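Pladen Compares Two Finger Designs for Handling Soft Items

January 1, 2026

Pladen has put two sets of gripper fingers through a 300-run comparison at its Clurwood lab, and the company says it will carry the work on with a second arm controller in the spring.

The trial dealt with items that change shape when they are picked up: paper bags, rope handles, cloth pouches and foam pieces. Rigid boxes and bottles were left out. Pladen said its customers in retail packing already have good options for those, while bags with loose handles are still mostly moved by hand.

One set of fingers is the standard pair that ships with the company's Brarholm gripper. The other, called Chareonsuk after the project that paid for the early design work, has a narrower tip meant to get under thin cord without pinching the paper next to it. Both sets were run on the same arm, with the same controller settings and the same speed limit. A change of fingers takes 6 minutes, and the arm is zeroed again each time. 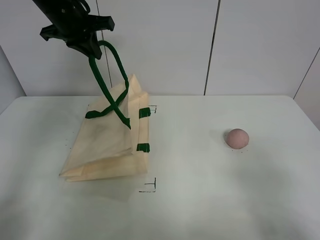
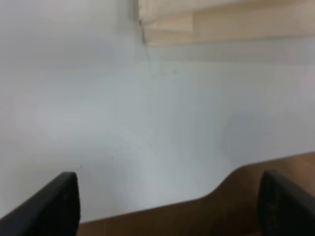 Paper bag test at Clurwood, and a view between the gripper fingers.

Handles gave both designs the most trouble. When two handles cross, the controller has to choose which one to close on, and a wrong choice can drag the bag across the table or fold it over. Pladen's notes say the narrow tips picked a single handle more often, but they also let go sooner when the load swung to one side. The standard pair held on better once it had a grip — it just needed more attempts to get one.

The cameras were part of the comparison too. A fixed camera gives the controller the position of the bag and the open table around it. A small camera at the wrist takes over for the last part of the move. According to the company, pale items on a pale table remain hard for the wrist camera, and the team tried two exposure settings before keeping the lower one for the rest of the runs.

Pladen has stored 2,528 clips from the trial and from setup work before it. They will be used to check new controller versions without tying up the arm. The company has not decided whether it will share them outside its own group.

No price has been set for the narrow fingers. Pladen plans to make 40 pairs for existing Brarholm users, who will be asked to report wear on the tips and any torn packaging. Shipping is expected in April, the same month the second controller goes on the bench at Clurwood. Users who want a pair can sign up through their usual service contact. The fingers fit current Brarholm grippers only, and older units will need an adapter plate that is still being tested.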